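Equipment Planning Officer (Automation), Plemix

Full time, permanent. Based at our Halilović Road site, with one day a week from home if you can bear to be parted from the quotes folder.

Plemix packs orders for small shops that don't want to pack their own. On a good day we send out 1,000 parcels, and most of what goes in them has been picked out of a bin by a person with cold hands and a strong opinion about the radio. We are planning to have some of the picking done by robot arms. We have been planning this for longer than anyone cares to admit, and we would now like to hire somebody who can turn the planning into buying.

The job

You will own the equipment plan and the budget behind it. In practice, you will find out what an arm costs, then find out what it costs once you've added the gripper, the bracket, the cables, the software licence, the guarding, the training, the service contract and the electrician. The second number is the one that goes in the plan. We have been caught by the first number before.

You will also:

Write specifications that suppliers can't cheerfully misread.

Run the comparison between leasing and buying, and keep a straight face when a sales rep calls a five-year tie-in "flexible".

Plan spares. Suction cups, gripper fingers and fuses run out on Wednesday afternoons, after the last delivery cut-off.

Sit in on picking trials and note down everything that will later have to be paid for.

Keep the asset register, which currently lists 66 items and disagrees with the building on several of them.

Explain to the finance team why a bin can cost more than a chair.

You'll report to Krystyna Sikora, Head of Operations. You will have 2 technicians to argue with, both of whom know more about the machines than the brochures do, and a signing limit that we will discuss at interview in hushed voices.

What we're working on

The first purchase round covers a picking cell for mixed goods. Identical cartons in neat rows are a solved problem and we'd buy that tomorrow if our customers sold identical cartons. They sell gifts, groceries and things with fur on. So our trials use a spotted box, an apple, a pair of sunglasses, a small ball and a fluffy thing that has been called several names, and every supplier on the shortlist gets told to expect the same sort of company. 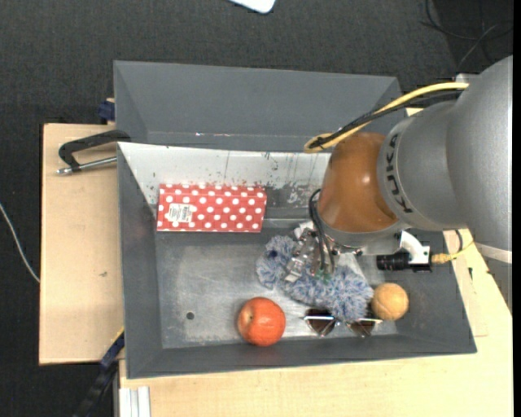 Hubert Kaczorowski would like applicants to know that the arm is the easy bit to budget for, and that he has yet to see a quote with enough money in it for grippers. Put in twice what the supplier suggests, he says, and then ask what happens to the price when the product range changes in January. His other request is that whoever gets the job comes down to the floor before ordering anything that has to fit through the door.

We consider this fair, and have added door widths to the specification template.

What we're looking for

Some experience of buying or budgeting for equipment that moves. Robots would be lovely, but conveyors, bottling lines or farm machinery will do nicely.

Comfort with spreadsheets, including ones made by other people.

The nerve to say "not this year" to a machine everyone likes.

Plain written English. Your business cases will be read by people who are eating lunch.

You don't need an engineering degree. You don't need to code either, though you should be able to tell when a supplier is hoping you can't.

What you get

A salary in line with our Grade 14 band (details in the applicant pack), pension, free parking and as much tea as the kettle can manage. We use Inance for purchase orders and Mamo for maintenance records. The two don't talk to each other — you may wish to look into that.

How to apply

Send a CV and one page on a piece of equipment you bought, or refused to buy, and whether you were right. Address it to Krystyna Sikora at the Plemix office. Shortlisted candidates will be invited to see the site and mark up a real quote, with the supplier's name blacked out. Bring flat shoes and a pen.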